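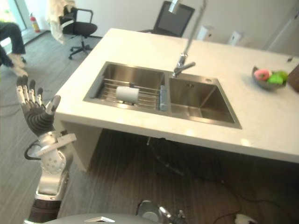 Veronica Sima wrote to me after my last column to say that free concerts are killing the paid ones. She sings in the Purngate choir, and her point was simple: if people in town can hear the big organ for nothing in April, they won't pay for the chamber series in the fall. She asked me to stop promoting free events in this space.

I've thought about her letter for a couple of weeks and I still disagree with most of it.

The Raltano Hall has 2238 seats. For the paid recitals last season the balcony stayed closed because there was no point in heating it. At the free noon concert in April the balcony was open and nearly full. A lot of those people had never been inside. I know because the ushers spent the first part of the program pointing out where the restrooms were.

Did any of them come back and buy a ticket? Some did. The box office says 6 of the season's new subscribers put down the noon concert as the reason. Sima would say that is a poor return on a day's use of the hall, and if new subscribers were the only thing that counted, she would be right.

I don't think it is the only thing. The city paid to repair the organ. The wind chests were releathered, two ranks of pipes went out to be revoiced, and the bill came out of the general fund, which means it came from people who will never spend money on a recital. They ought to be able to hear what they bought. One noon hour a year is a small amount to give back. I would like to see five.

She is right about one thing, and I should have said so earlier. The players need to be paid. Fulvio Cirillo played the April program, including the whole of the Sârbu suite, and the fee he got would not have covered the hotel if he'd had to stay over. A free seat should not mean a cheap organist. If the hall wants to open the doors, it should find the full fee first, from the city or from a sponsor, and print the amount in the program so everyone knows it was paid.

The Ondow Theater already does it this way. Its lunchtime series has a set fee, the same for a student as for a name player, and the paid evening concerts go on as before. Their evening prices went up last year and the house held.

What hurts the chamber series at Raltano is the schedule. It starts at 8:15, the last bus leaves at 10, and the printed calendar comes out after the first concert is over. Fix the start time and the calendar, and then let's look at the sales again before blaming the noon crowd.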